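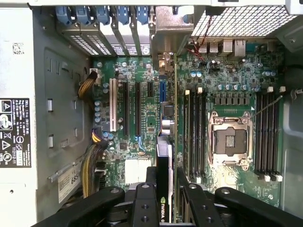
Bencombe College extends computer refurbishment scheme to Sotville

Bencombe College has confirmed that its computer refurbishment scheme will be extended to a second site in Sotville from February. The scheme takes in desktop machines withdrawn from offices and teaching rooms, inspects and repairs them, and passes them on to households and community groups in the district.

In its first year the workshop at the Wibisono Building accepted 300 machines. Of these, 160 were returned to use and the remaining 140 were stripped for parts or sent for recycling. Most were workstation towers from the college's own design and engineering departments, which were replaced over the summer.

Each tower is laid on its side and opened before any decision is made about its future. Trainees check the motherboard, the rear ports and the internal wiring, and inspect the ventilation grilles for dust. The expansion-slot covers are removed only where a card has to be fitted or taken out. Service stickers and regulatory labels inside the case are left in place, and the details are copied on to a job sheet which stays with the machine until it leaves the building.

Yaqin Yin, who leads the technical programmes at the college, told governors on Monday that workstation towers had proved well suited to training. "The cases open easily and there is room to work inside them," she said. "A student who has never seen the inside of a computer can learn to identify the main parts in a morning. We then expect that student to put the machine back together and to account for every screw."

All storage drives are wiped or destroyed before repair work starts. A machine without a working drive is fitted with a replacement from stock, and no computer is released until it has run for a full working day without a fault.

The Sotville workshop will occupy two rooms on the ground floor of the former Wundura offices in Station Road. The college has taken a lease on the premises and will fit benches, lighting and lockable storage before opening. Yanti Teoh has been appointed workshop supervisor and will take up the post in January. She has taught electronics at Bencombe for several years and will continue to teach one evening class at the main site.

Ms Teoh said that demand for repaired machines was strongest among adult learners and small charities. She added that the workshop would welcome offers of monitors and keyboards, which are in short supply. Laptops and printers cannot be accepted at either site for the present.

Organisations wishing to donate desktop computers should contact the college's estates office to arrange a collection. Individual donors may bring a machine to the Wibisono Building between 10am and 3pm on weekdays during term. Power leads should be included where available. Applications for a refurbished computer may be made through the student services desk, and forms will also be available in Sotville once the new workshop opens.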